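斯塔温社区图书馆馆藏整理与借阅规则调整通知

2020年7月28日

各位读者、各位会员:

本馆自一月起对少儿部及玩具借阅部的馆藏进行全面清点,现第一阶段工作已告完成,有关结果及后续安排通报如下。

本次清点涉及图书、拼图、积木及桌面游戏四类。其中注销破损图书151册,另有超过600件玩具完成重新编号并录入目录系统。原属格罗武夫斯塔德分馆的部分藏品,已随该馆租约期满并入本馆,编号前缀统一改为本馆前缀。旧借阅证继续有效,读者无须更换。

经馆务会议审议,借阅规则作如下调整。图书借期维持三周不变,玩具借期由两周延长至三周,与图书一致,以便家庭一次往返办理。每证可同时借阅玩具的数量由两套增至四套。逾期费用暂停收取至本年度末,但逾期超过六周者,借阅权限将自动中止,归还后即行恢复。续借可通过电话或前台办理,每套以一次为限;已有他人预约的,不予续借。

关于零件缺失的处理,过去各分馆做法不一,读者亦多有反映。现统一规定:单件缺失且不影响使用的,登记后不予追究;影响使用的,由借阅人选择补配或按登记价值的半数赔偿。找回的零件无论时隔多久,均可交至前台,已缴赔偿款凭收据退还。

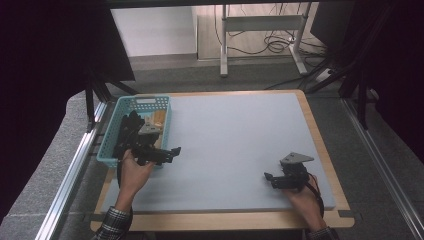 归还手续亦有所变动。自本通知发布之日起,玩具与图书分开归还,图书仍投入门厅还书箱,玩具须交至前台当面登记,不得投入还书箱。积木等散件较多的藏品,请读者在家中先行对照盒内清单核对,缺件情况写于清单背面。木制件请置于带孔的塑料篮中交还,请勿使用密封袋,以免受潮。布制玩偶请清洗晾干后归还,并注明洗涤日期。本馆对归还物品另设七十二小时静置期,其间目录显示为“处理中”,不接受预约。

开放时间方面,阅览室恢复每日上午十时至下午五时开放,午间不闭馆。同一时段入馆人数暂以100人为限,前台发放号牌,离馆时交回。玩具借阅部设于二层东侧,与巴拉萨厅相邻,原侧门入口停用,请由主楼梯上行。携婴儿车的读者可向前台申请使用电梯。

会费标准本年度不作调整。已缴纳全年会费的家庭,因闭馆期间未能享受服务的,会籍有效期自动顺延三个月,无须另行申请。新办会员请携带身份证明及住址证明,未满十六周岁者由监护人代为办理。

本馆另接受玩具及图书捐赠。受场地所限,每户每次捐赠图书以十册为宜,百科类成套图书请先致电询问。电池类玩具、充气类玩具及无法辨明来源的二手毛绒制品暂不接收。伊斯特比流动服务点不设捐赠收取,敬请留意。

第二阶段清点将集中于桌面游戏和地方文献,预计涉及藏品200件,其间相关书架分批停借,停借目录张贴于门厅公告栏。

对上述安排如有意见,请以书面形式提交读者服务部,由部门负责人乔伊丝·鲁盖马利拉(Joyce Rugemalira)统一受理,本馆将于十个工作日内答复。

斯塔温社区图书馆读者服务部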